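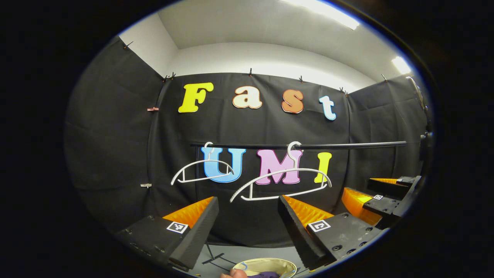 Search this blog
Type and press enter

Selling off the crockery

Posted in November by admin

The crockery has mostly gone. I started in autumn with 18 boxes in the spare room and I'm down to two, and one of those is stuff I've decided to keep. A few people who read the earlier post asked how the selling went and whether it was worth doing, so I'll put down what I remember while I still have the postage receipts.

The boxes came from my great-aunt's house in Wonedberg. She collected tableware for most of her adult life, mainly Kollár, with a fair bit of unmarked stoneware and some hotel china that I suspect came from an actual hotel. None of the rest of the family wanted it. My mother took a gravy boat. I have a flat in Brulside with one cupboard, so keeping it all was never on.

I tried the easy way first and rang a dealer. He looked at a few pieces in the boot of my car and offered $70 for the lot. It wasn't an insulting offer from his side, because he has to store it and shift it, but I thought I could do better and I had long service leave coming up.

Sorting took much longer than selling. I laid everything out on towels and went through piece by piece, running a fingernail around each rim. You find chips that way that you can't see. Hairline cracks are easier to hear: rest the plate on your fingertips, tap the edge with a knuckle, and a sound plate rings. A cracked one goes thud. I put the thudders in a separate box straight away so they didn't creep back in, and they still crept back in once, which cost me a refund.

Washing next. Warm water, ordinary detergent, a plastic tub in the sink. No dishwasher for anything with gold on it. Grey cutlery marks on the older plates came off with bicarb paste and patience. The tea stains inside the cups needed an overnight soak in denture tablets. I went through a lot of denture tablets and the woman at the chemist was very kind about it.

I listed on Stevitix because that's where the other Kollár people seemed to be. Their fees are a bit steep but the search works properly, and buyers there know what a pattern name is. On the general marketplace sites I got people asking if I'd take five dollars and deliver. I did use one of those for the hotel china, pickup only, and a bloke doing up a bush hut took the whole lot in the back of a ute.

The descriptions matter more than I'd expected. My first few were too short and I spent my evenings answering the same questions. Diameter across the top, height, how much a cup holds, every mark and scratch, whether it stacks flat. After that I wrote them all to the same pattern and the questions dropped right off. I measured in millimetres. One buyer wanted inches and I gave her inches.

For photos, daylight was fine for anything dark, but white glaze against a white wall disappears, so those wanted something black behind them. Take the base as well as the top. Collectors go to the backstamp before they look at anything else.

Pricing I mostly got wrong, in both directions. I put the big meat platter up high because it was big, and it sat there for weeks. Big is a nuisance to post. The egg cups I priced at next to nothing and they sold within minutes, to somebody who then asked if I had any more. I didn't. What I should have done is look at sold prices only and ignore what people were asking, which can be any number they like.

Sets are a question as well. There were 13 dinner plates in the green-rimmed pattern, and I couldn't decide whether to split them. In the end I sold twelve as a set and kept the odd one, and it's the plate I have my toast on. I think I'd have made more selling them singly to people replacing breakages, but it would have meant packing that many more parcels.

Packing, then. Plates travel on their edge, never flat. Wrap each one, stand them up like records, and fill every gap until nothing moves when you shake the carton. Then that carton goes inside another carton with padding between. I got most of my boxes from the bottle shop, which has good stiff ones with the dividers still in, handy for cups. Butcher's paper from the fish and chip supplier was cheaper than bubble wrap and easier to get rid of at the other end. Heavy tape, all the seams, not only the middle one.

Across all of it I had 2 breakages. One was a teapot lid that I'd left on the teapot, which is my own fault and I know better now. The other was a plate in a parcel that arrived with a corner properly stove in. The post office paid out on that one after a form and a fortnight.

After fees, postage I undercharged for, tape and denture tablets, I came out $600 ahead. Divide that by the hours and it's a terrible wage. I wouldn't do it for the money again. I did like the messages, though. One buyer in Tasmania had eaten off the same pattern as a kid and had been looking for the soup bowls ever since her mum's got broken in a move. She sent me a photo of her kitchen table with them on it, set for lunch.

The leftovers went to the op shop, apart from the cracked ones, which I took to a community garden to break up for the bottom of pots. Check first if you want to do that, as ours only takes plain glazes and no gold.

What I've kept is the toast plate, four cups, a jug with a mended handle and a salt pig I'm quite fond of. The jug leaks a little at the mend so it only does dry duty, wooden spoons mostly. I've got one more carton of stoneware to list, and I'll get to it after Christmas when the post calms down.

If anyone knows a Kollár pattern with a brown band and what looks like a row of small leaves underneath, no number on the base, leave a comment. I've been through every list I can find.

Recent posts
Denture tablets and other cleaning notes
Boxes from Wonedberg
The Brulside tip shop has moved
Regrouting the bathroom, part two
What to do with one cupboard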